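Workshop > Storage > Small parts

Sorting a mixed bin of odds and ends
By Brayden Petrenko

Start with a large open bin that has a divider across it. Put everything in the front half and leave the back half clear for whatever you decide to keep.

Take out the longest things first – pens, markers, rods – and lay them on the bench. Small toys and flat pieces come next.

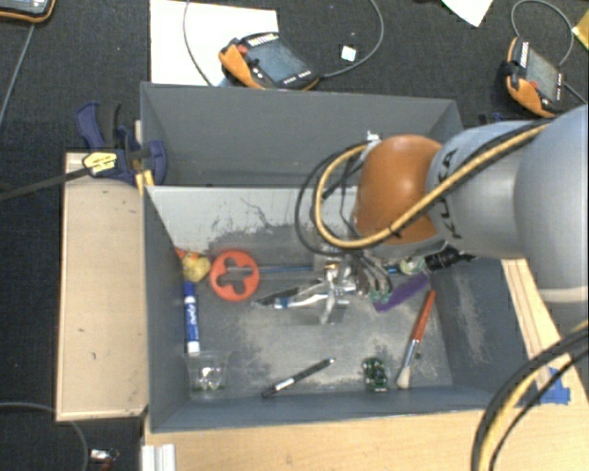
Put the keepers in the back half as you go and drop the rest in a box for the charity shop. Wipe the floor of the front half before anything goes back in. Old scuffs and scrapes won't come off, so leave them.

Related
Labelling drawers
Fitting a Trillel shelf
What to do with dried-up markers

© 2012 Woltero | Contact | Back to top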